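3.2 Drying practice and indoor humidity

The second part of the survey dealt with how households dry their washing between October and May, when outdoor drying is rarely possible in either town. Of the 337 households that returned a complete diary, 24 had no fixed drying place and were left out of the analysis below. The remaining diaries covered 1772 wash loads. A load was defined as the contents of one machine cycle, whatever its weight, and hand washing was not recorded.

Households were asked to write down where each load was hung, whether a window was open in that room, and when the load was taken down. Preltosstead and Brerby differ in housing stock. The Preltosstead sample is mostly upper-floor apartments with a single heated living room, while the Brerby sample consists mainly of row houses with an unheated stairwell. The two groups were therefore analyzed separately and pooled only where the direction of the effect was the same in both.

Humidity was logged in the drying room and in one bedroom. Loggers were placed at shelf height, away from radiators and outside walls, and set to record every five minutes. Readings taken during the first day after installation were discarded. Where a logger failed, the diary was kept for the analysis of drying time but dropped from the humidity model.

Fiber content had less influence on drying time than the way the items were hung. Thick seams, waistbands and double hems held moisture longest, and it was these parts that respondents checked by hand before taking a load down. Single-layer cotton items were usually judged dry well before the rest of the load. In most diaries the whole load nevertheless stayed up until the slowest item was ready, so the recorded time reflects that item. We did not correct for this. A correction would have required a separate entry for each garment, and the pilot diaries showed that respondents stopped filling in the form when it ran to more than one page.

Door position was a stronger predictor than window position. With the door of the drying room closed, relative humidity in the bedroom stayed close to its level on days without washing. With the door open, it rose in both towns, and the rise lasted past the time at which the load was taken down. The highest single reading, 90 percent, came from a Brerby stairwell with no window.

The edge of a garment is treated here as a separate zone from the body panel, following the scheme of Ho and Stirnell. The lower edge was chosen as the reference point for all white cloth items (Figure 4).
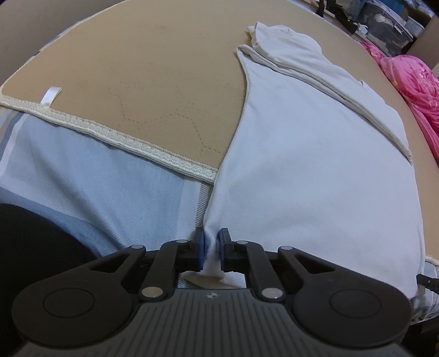 Figure 4. White cloth garment held at its lower edge, with a narrow fold of the fabric between the two grip pads.

Man-lok Lam, commenting on an earlier draft, objected that a lower edge is a poor reference for items hung upside down, where water drains toward the collar, and asked that hanging direction be reported with every value. We have added it to Table 6 for the loads where the diary gave it. For the other loads the direction is unknown, and these are marked with a dash.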